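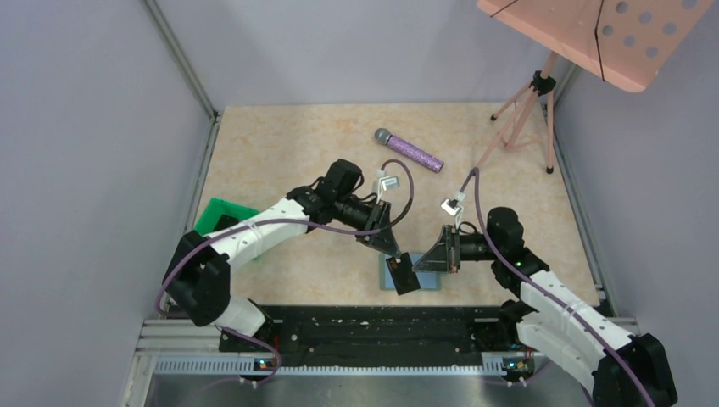
1/ Budget round for two-arm stations opens in January. Posting my working notes as a thread, mostly so Nimal Jayawardena stops asking me for the spreadsheet.

2/ The arms are the easy line. Two vendors, two quotes, both itemised properly. The trouble is everything under "accessories", where Khondokar lists one bundle and Nestico lists 16 separate parts for the same job.

3/ Gripper fingers are a consumable. Budget them as one. Lomwood charges 115 a pair and Rarkar 116, so price doesn't decide it. Lead time does. Ask for it in writing.

4/ Wrist cameras: one per arm, plus one spare per station on the shelf. Buy the bracket from whoever sells you the camera. We mixed suppliers once and spent a morning filing slots.

5/ Cables. Quote for the full run along the forearm and around the elbow, with a service loop at the wrist. Vendor lengths are measured with the arm straight. Add 500 mm to whatever they tell you.

6/ Pick one cable colour per function and stick to it across stations. Costs nothing at order time, costs a lot of labelling tape later.

7/ Frame: metal profile, side and back panels in a plain pale colour. Panels get cut from the budget every year and then get bought anyway in the second quarter. Leave them in.

8/ Props need their own line. Ours sat under "miscellaneous" until Teodoro Pascual in purchasing queried a glitter microphone and a pink tripod on the same claim. Fair enough. It's now "task objects", 300 per station, receipts attached.

9/ Spend part of that on thin flat things — cards, phone-sized plates. Two grippers sharing one flat object is harder on fingertips than anything bulky, and you want to know your wear rate before you sign a spares contract.

10/ Open bins in bright colours are fine. Don't pay catalogue prices for them.

11/ Still open: whether to take the Nestico service plan or train someone in-house. The plan excludes finger wear and cable damage, and those are most of our tickets. Leaning in-house. Will post the comparison once Nestico replies about travel charges.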